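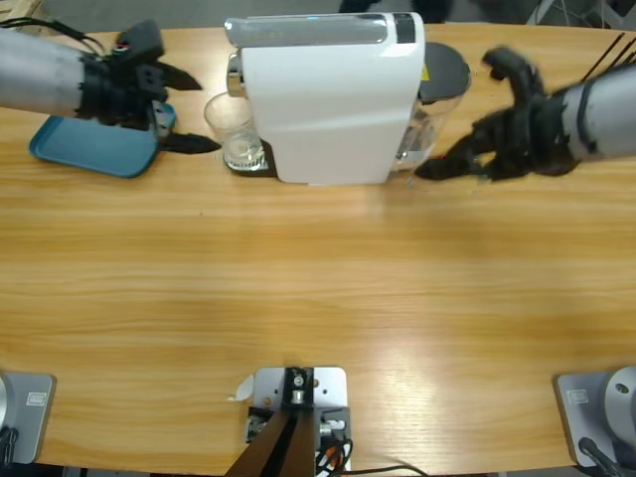
One reader of my last column wrote in to say that slow mornings are a luxury for people without a commute, and I've been happily arguing with that ever since.

I take the 20-minute bus down to Kuvedow, so I have a commute! I also get up early enough to sit at the kitchen table and do nothing useful. No phone, no list. I listen to the pipes and look at the street – that's the whole program, and I love it.

I started in November, when it was still dark at seven and I was sure I'd quit within three days. The first few mornings were dull. Then I began waking up curious about what the sky was doing, and I was nicer to everybody on the bus (even the guy with the tuba case).

So no, I don't buy the luxury argument. It costs me a bit of late-night TV, and most of that was reruns anyway. Try it for a week – a gray, ordinary one – and write and tell me how it went.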